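Subject: Re: [rerkgate-hockey] Netminder for Saturday

Brynhildur Lund wrote:
> Chauvin is out with his groin again, 8 weeks the physio reckons.
> Do we ring Pekix and ask for their second keeper on loan, or
> play the junior lad? Need names in by 6pm.

Play the junior. Pekix will want paying and last time it was 1,695 for a month and he let in five at home to Jideck. Not again.

The lad faced 37 shots in the July friendly and kept us in it till the third period. Bit small, goes down early, but he tracks the puck well and dosn't panic.

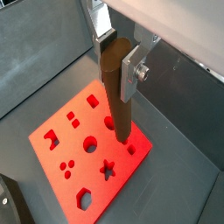 Defence worries me more tbh. We gave up far too much down the left against Jideck - same gap every time. If the back pair sit deeper he'll cope.

Also can someone check his registration went through?? League site was down when I tried. If it hasn't we're stuck with the loan wether we like it or not.

Coach leaves the rink car park at 2, spare sticks in the hold please, not on the seats. Can't do the call tonight, on lates. Text me.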